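Category: Guides > Perception and Planning > Deformable Parts

Configuring a Harness Handling Task in Parko

Prepared by Yee-man Hsu, Applied Software Section, Zaneck
Last revised 16 June 2021

Purpose

This guide sets out the procedure for configuring a two-arm wiring harness task in Parko, the task planning environment maintained by Zaneck. It applies to cells in which a fixed overview camera and at least one wrist camera are available to the planner. Staff who have not yet completed a hand-eye calibration should do so before proceeding; the calibration procedure is published separately.

Readers are assumed to be familiar with the Sadham message layer and to hold operator authorization for the cell. The guide does not cover single-arm picking of rigid parts.

1. Start the services

Launch Sadham first, followed by the perception node and then the planner. The planner will refuse to load a bimanual task if either arm has failed to report its joint state. Confirm that both arms are listed as ready in the status panel and that the command port is set to 3087. Sites that have changed the port locally should record the change in the cell configuration file and not in the task file.

2. Define the parts

A harness is represented in Parko as a tree. The root is the rigid component from which the leads emerge, and each lead is a branch ending in a terminal node. The colour of the insulation, the approximate diameter and the terminal type are entered for every branch. Where a lead is striped, both colours must be entered, as the segmentation model may otherwise report two separate wires at a bend.

The circuit board is entered as a fixed obstacle with a clearance height. Tall components, capacitors in particular, should be included in the clearance volume. Connector locations are entered as named targets.

3. Assign the camera views

Each stage of the task must name the view on which it relies. The overview camera is used for arm-to-arm clearance and for monitoring leads that pass above the board. The wrist camera is used to identify terminals and to select a grasp point. A stage that names no view will inherit the view of the preceding stage, and this is a frequent cause of failed grasps.

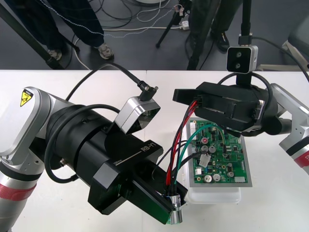
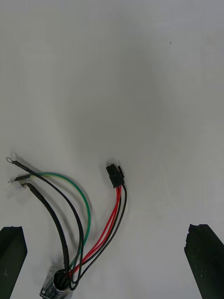
The wrist view in the second picture takes in the ring terminal, the red leads and the multi-pin connector together, and a view of this kind is suitable for labelling branches. The overview in the first is suited to checking the leads that run between the two grippers.

4. Set the grasp policy

Open the Policarpio module and select "grasp at root" for any stage in which the harness is to be lifted. Grasping at a lead is permitted only where the stage is marked as a regrasp. The following parameters should be reviewed:

- grip_force_limit: set per part, never globally
- finger_opening: must exceed the root diameter by 6 mm
- lead_slack_min: the shortest free length permitted between the two grippers
- shadow_filter: on for white or light grey work surfaces

The shadow filter warrants particular attention. A thin black lead and the shadow beside it can be merged into a single branch by the tracker, and the resulting centreline will be offset from the wire.

5. Plan and rehearse

Generate the plan with the arms disabled and review it in the viewer. The planner produces 48 candidate trajectories by default and retains the two with the greatest clearance. Operators should step through each retained trajectory and confirm that no lead is drawn taut across the board. If neither is acceptable, increase lead_slack_min and plan again.

The first powered run is to be carried out at reduced speed with an authorized operator at the emergency stop.

6. Record the result

Save the task file, the calibration reference and the run log to the cell archive under a common task number. Plans generated with releases issued before January must be regenerated, as the branch format has changed.

Related guides
Hand-Eye Calibration for Two-Arm Cells
Sadham Message Layer: Configuration Reference
Labelling Wire Branches for Segmentation
Policarpio Grasp Policies: Release Notes

Copyright Zaneck. All rights reserved. | Contact the Applied Software Section | Back to top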